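Skirnel Magnesium Citrate with Vitamin B6, 100 capsules
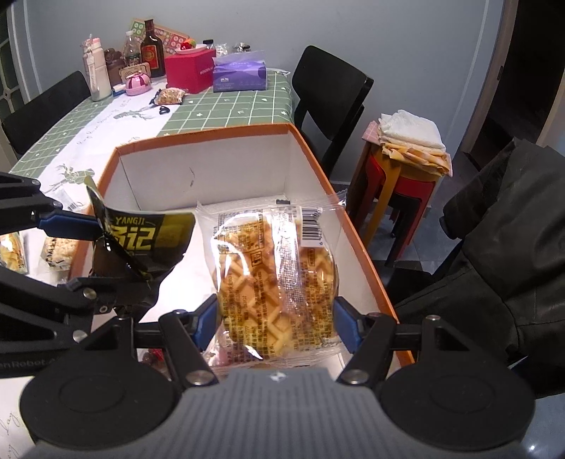 Skirnel is a food supplement with magnesium in the form of citrate, together with a small addition of vitamin B6. It is made for adults who want a simple product for daily use, without colours, sweeteners or a long list of plant extracts. One jar contains 100 capsules. The daily portion is 3 capsules, so one jar is enough for one month and a few days more.

Why citrate

Magnesium is sold in many forms, and customers often ask us which one they should take. Oxide is cheap and takes little space in the capsule, but many people find it heavy for the stomach. Citrate dissolves well in water and most people tolerate it easily. The weak side is that citrate needs more powder for the same amount of magnesium, and therefore our capsules are rather large. If you have difficulty to swallow them, you can open the capsule and mix the powder into juice or yoghurt. The taste is a little sour.

Magnesium contributes to normal muscle function and to the reduction of tiredness and fatigue. Vitamin B6 contributes to the normal functioning of the nervous system.

Contents in the daily portion (3 capsules)

Magnesium: 252 mg
Vitamin B6: 1.4 mg

Ingredients: magnesium citrate, capsule shell (hydroxypropyl methylcellulose), rice flour, pyridoxine hydrochloride. Suitable for vegans. Contains no lactose, gluten or soya.

How to use

Take one capsule with each main meal, with a full glass of water. It is also possible to take all three in the evening, but please begin with one capsule during the first days and see how your stomach reacts. Too much magnesium at one time can make the stool loose. Do not exceed the daily portion.

If you use antibiotics, thyroid medicine or medicine for osteoporosis, ask your pharmacist how many hours you should leave between the medicine and the magnesium. Persons with kidney disease should not use this product without advice from a doctor. The same is valid during pregnancy and breastfeeding. A food supplement does not replace a varied diet.

Storage

Keep the jar closed, dry and under 25 degrees, out of reach of small children. The bathroom cupboard is not a good place for it. The small bag inside the lid keeps the powder dry and must not be eaten.

What has changed

From June the capsules come in a lower and wider jar with a new lid. The recipe is the same as before. Shops may still have the older tall jar on the shelf, and it can be used normally until the date on the bottom.

Questions from customers

Can I take Skirnel together with the Prustov multivitamin?
Yes, but Prustov also contains some magnesium and vitamin B6. In this case we recommend two capsules of Skirnel per day. (Helmi Vainio, customer service)

Does it help against night cramps?
We cannot promise this. Cramps have many causes, and if they come often it is better to speak with a doctor.

Price and delivery

One jar 19 euros. Orders are packed at our Volurstead store, and those received before 13.00 leave on the same working day. For resellers: please contact Martti Mustonen for the price list.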